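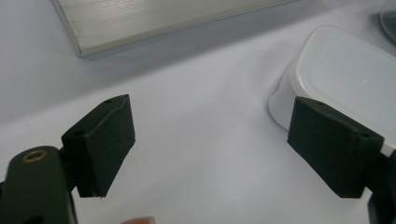
Falstead, 20/01/2023

I have been meaning to write about the white table for weeks now, and every time I sit down to do it I end up putting something on the table instead, so you can guess how well that has gone. But the mugs are washed, the rain is coming down, and I have a whole quiet afternoon (well, most of one), so let's go.

If you have been reading for a while you will remember the old table. It was a big brown thing from the Kruger place over in Stinside, and I loved it, I really did, but it swallowed the light. Anything small that landed on it just vanished. I once lost a darning needle on that table for two days, and I found it with my elbow.

So when Prakano had their winter clearance I went in for a lamp and came home with a table. It was marked down to 95 dollars, which was more than I had planned to spend on a lamp, I'll admit! The top is a pale, smooth white with a touch of gray to it when the sky is overcast, and I have gotten very fond of that gray. On a bright morning it looks like a sheet of paper. On a day like today it's softer, more like milk in a bowl.

I measured before I bought it (twice, because I know myself) and there were 32 inches to spare on the window side, just enough for my chair and for me to get in and out of it without knocking the curtain. The drive home was another matter. We won't talk about the drive home, except to say that 22 miles is a long way with the trunk tied shut with yarn.

What I love most is sorting things out on it. I tip a drawer out, spread everything around the edges and leave myself a good bare patch in the middle to work in. That bare patch is my one rule. The minute it fills up I stop and put something away, and then I can carry on. My mother did the same with her button tins, only she used a tea towel, and I can still see her smoothing it flat with the side of her hand before she started.

The kitchen odds and ends drawer was first, and it took me a whole evening. I had kept more than 75 twist ties in there. I don't know what I thought was coming! Most of them are gone now, and the drawer closes all the way for the first time since we moved in.

A few of you asked about keeping a white top clean. So far a soft damp cloth does it, with a drop of dish soap if there has been jam. I put a folded cloth under the teapot too. Tomato sauce worries me a little, and I have been eating my spaghetti at the counter like a teenager.

Next up is the sewing box, and after that the dreaded hall closet, though I'm giving myself until March for that one. If you have a good way of storing loose ribbon, please leave me a comment. Mine is in a bread bag at the moment, and every time I pull out the blue, the green comes along with it.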